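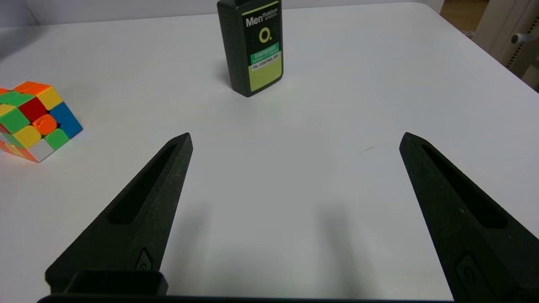

The bike was leaning on the fence at the Mollerport ferry when I found it. No lock. A note through the spokes, ball point, gone soft from the rain.

TAKE IT TO SKOVBY. THEY'LL KNOW.

I had a bus to catch. Missed the bus. So.

Green frame, or it used to be. Steel, heavy in the back. A Lill, the old kind with the curly L on the head tube, three gears and two of them working. Saddle like a church pew. I got on it because I was already late and late people get on things.

First hill, chain came off. Put it back. Black hands. Second hill, off again. There was a trick to it, I found out, you had to stop pedaling for half a breath right as the road tipped up and then lean in, and it would hold. Somebody had ridden it that way for years. You could feel it. The left grip was worn thin under the thumb and the right one wasn't at all.

Skovby is up to 100 minutes from the ferry if the wind is against you. It was against me.

Past the gravel works. Past the school. A dog came out at Adby and ran next to the front wheel all the way through town, not barking, just running, like it had an appointment. At the last house it stopped dead and sat. I looked back once and it was still sitting there. Watching the bike, I think. Not me.

My phone rang in my coat. Work. Let it ring.

By then the rain had quit and the road was doing that thing where it steams a little. Nobody else on it. I'd gotten the trick of the chain down by this point, half a breath, lean, half a breath, lean, and I noticed I was humming. I don't hum. I didn't even know the tune. It went up when the road did.

Skovby has one shop. Bikes, keys, fishing line. The woman behind the counter was filing the end off a cable and didn't look up until the bell quit ringing, and then she looked past me, through the glass, at the Lill against the post.

She put the file down.

"You came the Adby way," she said.

"There was a dog."

"Yes." She wiped her hands. Wiped them agian. "Did he go all the way to the last house?"

I said he did.

She went in back and came out with a ledger, an honest to God ledger, and ran her finger down a column. 289 kroner, paid in May, new chain, new rear sprocket. Never picked up. The parts were in a paper bag stapled to the page. The staple had rusted right through to the other side.

"What year?" I said.

She didn't say. She was already outside with the bike upside down on its saddle, the wheel out, working fast, and her lips were moving. Humming. Up, then down, then up.

I stood their with my black hands. Phone going again.

When she was done she flipped it over and spun the pedal and it made no noise at all. Then she held it out to me by the left grip. Her thumb went into the worn place and it fit.

"Ferry's at six," she said. "He'll want to run back with you."

"Isn't it yours?"

She looked down the road a while. Wind had turned around.

"Leave the note on it," she said.

I was past the gravel works before I remembered to use the gears.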